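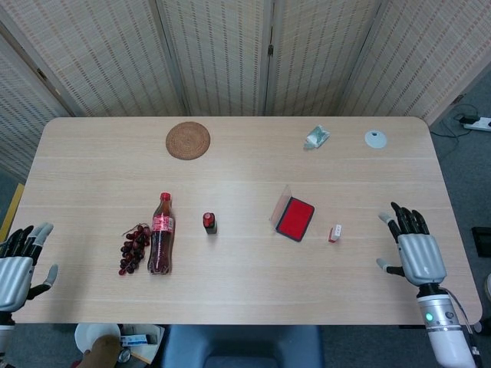 Page last updated: 23/07/2022

Hiếu Thân has been re-caning chairs in Stonavon for most of his working life. He is 43, and he learned the trade from an uncle who ran a furniture shop called Hồ, two streets back from the river. The shop closed when his uncle retired, but Thân kept the name and moved the work into the front half of a former bakery.

Most of what comes through the door is dining chairs. "People bring in one and tell me they have five more at home," he said. "I ask them to bring all six. If I do one seat now and the others next year, the colour won't match and they'll notice every time they sit down to eat."

A hand-caned seat is woven through holes drilled around the frame, in seven stages. Pressed cane is different. It comes off a roll as a finished mesh and is held in a groove with a strip of spline. Customers often don't know which they have, and the prices are a long way apart.

"Turn the chair over," Thân said. "If there are holes, it's hand work. If there's a groove and no holes, it's sheet. I can tell them that over the phone and it saves them a drive."

He buys most of his cane from an importer, Zikton, and orders it twice a year. Supply was difficult through the last two summers. An order he placed in December arrived the following autumn, and part of it was too brittle to use. He sent photos and got a credit, but he had already promised the chairs to a restaurant.

"I rang them and said it would be late. They were fine about it. They put a board over the seats and a cushion on the board."

Soaking is where he thinks home repairers most often go wrong. Cane needs to be damp enough to bend without cracking, but if it is left in the water too long it goes grey and furry. He uses warm water, takes out a few strands at a time and keeps them in a wet towel beside him. He doesn't own a timer. When a strand will wrap around his finger without complaint, he starts.

Old glue is his other subject. In a pressed cane chair the spline has to come out before anything else can happen, and some earlier repairers used whatever was in the shed. He has found construction adhesive, car body filler and, once, chewing gum. For ordinary hide glue he uses hot vinegar and a narrow chisel with the corners rounded off. "Go slowly. The groove is only as good as its edges, and if you break one out, you have a woodwork job before you have a cane job."

For finishing he is less strict. Many seats get nothing at all. If a customer wants the new cane to look closer to the old, he tints it with a thin stain and follows with a coat of Siltine, which he likes for its flat look. He won't varnish a seat. In his view a hard finish stops the cane taking up moisture, and it splits sooner.

The oldest piece he has worked on was an English armchair with a label dating it to 1720. He was doubtful about the date and said so to the owner. The frame had been mended in several places and the back legs were newer than the front. He did the seat in fine cane and left the back panel alone.

"It was dirty and a bit loose, but it was sound. The owner wanted everything new. I said I'd do it if he still wanted it in a year. He hasn't been back, so I suppose he's got used to it."

I asked what he charges. He prices by the hole for hand work, and a small bedroom chair may have fewer than 100 holes, though many have more. He quotes after he has seen the frame. He would not give me a figure to print, as people hold you to it.

He teaches a beginners' class with places for 3 students, and each works on their own chair. It used to be bigger, but he found he was spending the day walking from one mistake to the next. Students usually trip up on the fifth stage, the first diagonal, when they go over a pair they should have gone under and don't see it until several rows later.

"They ask if they can leave it. Of course they can, it's their chair. Most of them pull it out."

His advice on looking after a cane seat is short. Wipe it with a damp cloth, keep it away from the heater, and don't stand on it to change a light bulb. If it sags, turn the chair over, wet the underside with a sponge and leave it overnight. It will often tighten up by itself.

Thân has no apprentice at present. His daughter can do a seat from start to finish but is studying nursing, and he has not tried to talk her out of it. There were eleven weeks of work waiting when I visited. New jobs are booked in as chairs go out, and he would like people to ring first.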